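Trying to get through 40 library books this year. It's June, I'm on 13. Send help

1/ Rule one, no buying. My shelf is full and the rent went up. Holds only, and yes the hold line for the new Shearer mystery is insane

2/ Hardcovers are heavy on the bus but I like them. They stay open when you eat. Closed one with the red edges on the table, gray cover, my kind of looking book
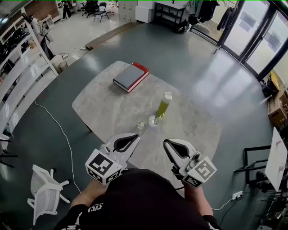
3/ What's working

30 pages before I touch my phone in the morning. Not a chapter, chapters are a trap. Some are 2 pages and some are the whole commute

Also quitting. Quit three since spring, no guilt. One was a 600 page sea thing everybody loves, sorry everybody

4/ What isnt working: reading in bed. Asleep by page four every time, then I have to go back and find out who died

5/ Audiobooks count. Not arguing this again. Did all of Clustness on audio while painting the hallway and cried on a stepladder

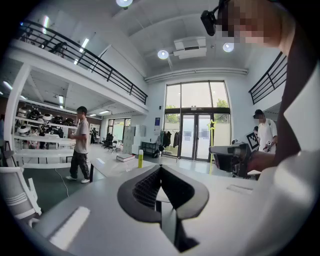 Jessie Aitken: audio counts but do you log the quits too? I put mine in if I got past halfway

6/ ooh halfway is fair. That gets me one more, so 14?? Taking it

7/ Next up is short stories, becuase I'm behind and they're thin. Recs please, nothing with a dog that dies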